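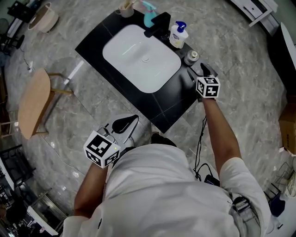
Figure 13.1 A bathroom vanity with a person holding a gripper in each hand. The toothbrush cup, spray bottle and soap pump stand along the back edge of the counter.

Chapter 13
Chores: Can Machines Do Them Yet?

Wiping down a bathroom counter takes most of us a minute or two, and we do it while thinking about dinner. Try it once with your full attention. You lift the soap, wipe under it, set it back, steer around the faucet, and press harder where toothpaste has dried. You decided all of that without a plan, and every one of those decisions is an open problem in robotics. I find that thrilling, and I hope you will too by the end of the chapter!

Machines have done some housework for a long time. A dishwasher cleans plates very well, as long as a person loads it. A robot vacuum covers a floor, as long as a person has picked up the socks. In both cases the hard part, handling loose objects of many shapes, was left to us. This chapter is about that hard part.

We will follow two cases. The first is the Prastia apartment study, in which a two-armed machine was given 24 chores, from folding towels to clearing a sink. It finished 13 of them without help. The second is the Marchetti workshop, a small maker of door hardware, where a single arm sorts hinges into trays at up to 130 an hour and still stops when two hinges hook together. Jadwiga Kalinowski, who ran the workshop trial, kept a daily log of those stops, and we will read parts of it in Section 13.3. It is the best thing in the chapter.

So, can machines do chores yet? Some of them, in some rooms, on a good day. The sections ahead will help you say which ones and why.

In this chapter you will learn to
break a chore into grasps, moves and checks
tell a tidy demonstration from a fair test
explain why wet, soft and shiny things cause trouble
compare a home with a shop floor as a place to work

Before you read
Pick a chore you did today. Write down every object you touched, in order, and mark the moments when you changed your grip. Keep the list. You will need it for Exercise 4.

13.1 What Counts as Done?

Suppose a machine wipes a counter and leaves one streak. Is the counter clean? Your answer may depend on who is coming to visit.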